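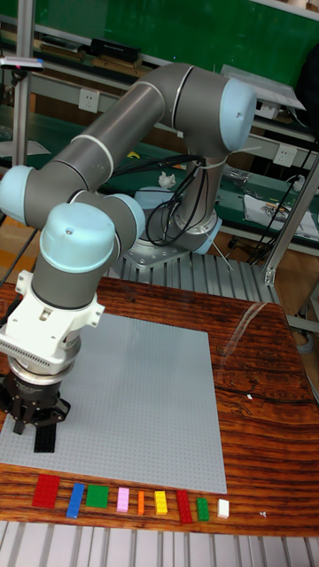 Page 7 of 3605

**How do you score a brick placement trial when the brick goes on crooked?**

Hello all, I'm helping Perla Ledesma with her study on stud alignment and we can't agree on what counts as a success. Do you mark it pass or fail, or give part marks? Grateful for any thoughts, however rambling!
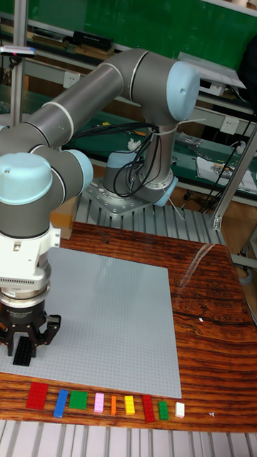 ## Answers

**Marthinus Nkosi**

Part marks, every time. We gave two for fully seated and one for touching the right studs, and the results were far easier to compare between runs – do write the rule down before you begin, though.

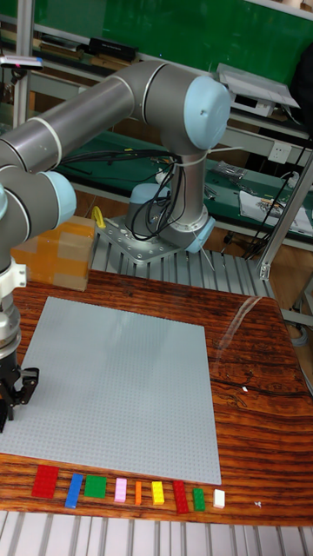

Scoring gave me no end of bother on my own placement study, so you have my sympathy. I ended up judging each brick only after the gripper had let go and moved clear. With open fingers over the left edge of the baseplate, as you have them, check that side from a second angle too.

**Tonantzin Mendoza**

pass/fail is fine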